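Podcast money, a quick post before I run out the door

So I've been going down the rabbit hole on what sports podcasters make. Smaller ones I mean. Not the guys with the big network deals. Been listening to the Grandby show since it was two fans and a bad mic, and people in the comments keep throwing numbers around like they've seen the tax returns. They haven't. Neither have I.

What I do know, from having run a tiny hockey show myself for 3 years: ads pay per 1000 downloads. My best rate was 19 dollars. Sounds great until you see my downloads.

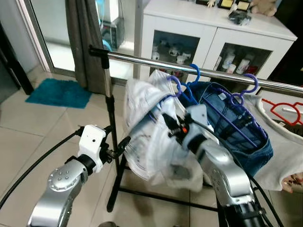
White one on the rack, getting grabbed.

Anyway. Grandby reads ads for Tavares now, the ticket app, plus Istisent, which I think is a sleep drink? Two sponsors an episode, most weeks. That's decent. But then you split it between the hosts, pay whoever edits, pay for hosting, and teh travel when they do live shows. Live shows are where I'd guess the real money is. Sold out the one in April and the merch line was out the door.
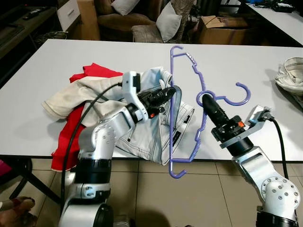

Merch is its own headache though. I ordered too many shirts my second season and ended up giving them to cousins. Never again. If you do shirts, do preorders.

Then there's the network thing. Trirneo picked up Grandby last year and everybody decided the hosts were rich overnight. Maybe! But a network deal can just mean they sell your ads and keep a cut. No big check. Depends on the contract and no one outside has read it.
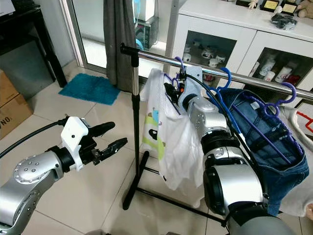
Hangers and a chrome bar.

Also those net worth sites. Please stop sending me them. Half of them list the same guess for every host they cover, and one had the wrong sport. Copy paste stuff. I'd trust a sponsor list and a tour schedule way before I'd trust those.

Got this by email more than once so putting it here.
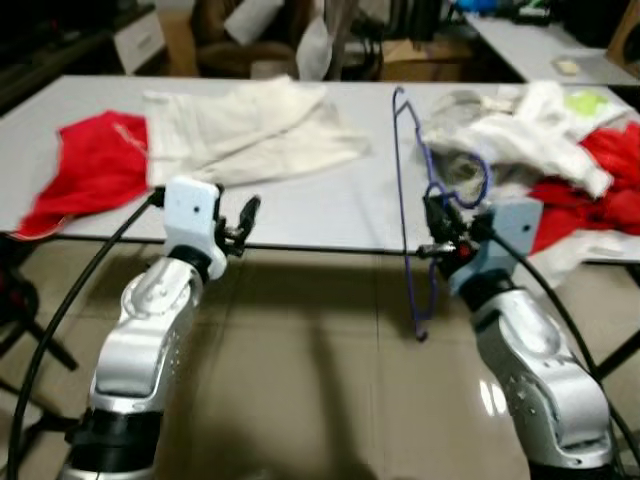 Can a small sports show pay your rent?
Mine never did. It paid for the mic, my streaming package and some gas to away games.

Ok gotta go, puck drops soon. Will fix typos later, probaly.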